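### 4.2 Does the second camera earn its place?

The case for adding a wrist camera is usually made with the head camera as the weak party. The argument runs that a view from above loses the object at the very moment the fingers close on it, and that a close view fills the gap. We had no strong reason to doubt this when we began. We did doubt the size of the gains claimed for it, because most of the comparisons we read changed the controller along with the camera, and then credited the camera with the whole difference.

Our own comparison kept the controller fixed. The same arm, the same two-finger gripper and the same grasp planner were used throughout, and only the source of the image changed: head camera alone, wrist camera alone, or both. The objects were drinks cans and snack bags, chosen for their dull familiarity and for one practical quality. A can gives the planner a clean outline and a single sensible grasp. A bag gives it creases, glare and several grasps that look equally good until the fingers slide off.

We ran 164 trials at the Jallcombe site, all on the same grey table and with the head camera left at one height and angle. Layouts were drawn from a list prepared by Chiharu Maruyama, who took no part in scoring. Each layout was repeated under all camera conditions before the next was set out. Figure 3 shows a head-camera view of the table. 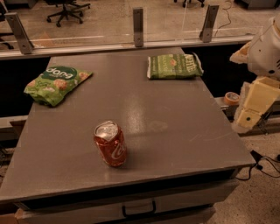 **Figure 3.** Head-camera view with a can and two snack bags on the table. Part of the arm is visible at the right.

Several features of this view matter for what follows. The tabletop carries a pale streak of reflected light down its middle, and the background is far from plain: there is a transparent partition beyond the far edge, with chair bases visible through it. The two bags are also unequal as targets. The one towards the upper left is crinkled and lies at an angle, while the other lies flat with its long side across the view. We left such things alone. A tidy backdrop would have flattered the head camera, and we suspect that some published results owe a good deal to tidy backdrops.

For cans, we found no difference between conditions that we would be willing to defend. The planner located the can from the head view and the grasp that followed was nearly always the obvious one. Where trials failed, they failed in the closing of the fingers, with the can tipping before it was held. The wrist camera recorded these failures in more detail. It did not prevent them.

For bags the picture is less flat, though still short of what we had been led to expect. The wrist camera helped when a bag had a raised fold that could be pinched, and the planner moved its grasp point towards the fold in most of those trials. On bags lying flat it gave little help, and in 20 trials the combined condition chose a worse grasp than the head camera had chosen alone. We read through the logs for these and found the same pattern in most: the two views disagreed on where the bag ended, and the planner split the difference.

It could fairly be objected that this is a fault in how the views are merged, and that a better rule would remove it. Perhaps so. The rule we used is the one supplied with the Dunleavy controller, and we chose it for being ordinary. A laboratory that adds a second camera will probably start with something similar – and will then meet the same trouble.

There is a second objection that we take more seriously. All of the trials used one table and one gripper. A wider gripper might forgive the errors we saw, in which case the choice of camera would matter even less than we report. The Cikeston arm was due for the same tests in October, but its wrist mount could not hold the camera steady enough for the images to be compared, and we have left those runs out.

On present evidence we would keep the head camera, and would spend the cost of the second one on better fingers before buying it.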